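Subject: Re: [fengate-list] August swap day, scrap metal and the drop-off times

Hi all, quick one before I have to run, answers to the swap day stuff below.
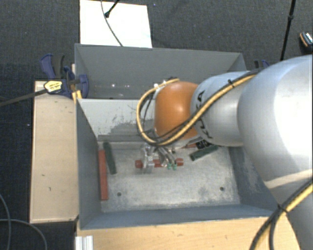 Kirsten Hawthorne wrote:
> Can someone tell me if we're still doing drop-off the night before? Last year I had a car full of paint cans and the gate was locked. Also is it true the Hellwig yard won't take anything with a cord on it now? I have two lamps and a dead toaster oven and I'd rather not drive them home again.

Yes to the night before. Friday, gate open from 5 till dark, use the Skondberg Road side, NOT the front. The front is for the church people that evening and they need the parking.

Paint — no. Sorry Kirsten. County only takes it at the transfer station now, and only if it's still liquid. Dried out cans with the lid off can go in regular trash.

Cords: Hellwig will take them if you cut the cord off first and put it in the copper box. So lamps fine, toaster oven fine. Take the bulbs out please. No microwaves, no fridges, nothing with a compressor. Last year we got stuck with a dehumidifier and it sat behind the hall til October.

Scrap money. We made $1469 last time, which paid for the new hall gutters with a bit left over. Aluminum is up so keep your cans separate from the steel. If a magnet sticks it's steel. Bag them, don't crush them, the yard wants to see what they are.

Swap tables same as before, 23 spots, first come. Roughly half gone already. Reply to me off list with your name and what you're bringing, clothes or housewares or tools. Books go inside. Anything left at 2 pm goes to the thrift store so if you want it back come get it before then!

Still need a pickup truck for the morning. Jannik Haberkorn has the key to the shed if you're dropping off early, pls call first.

Oh and bring gloves. Edges on that stuff are sharp.

More when I here back from the yard about the bike frames.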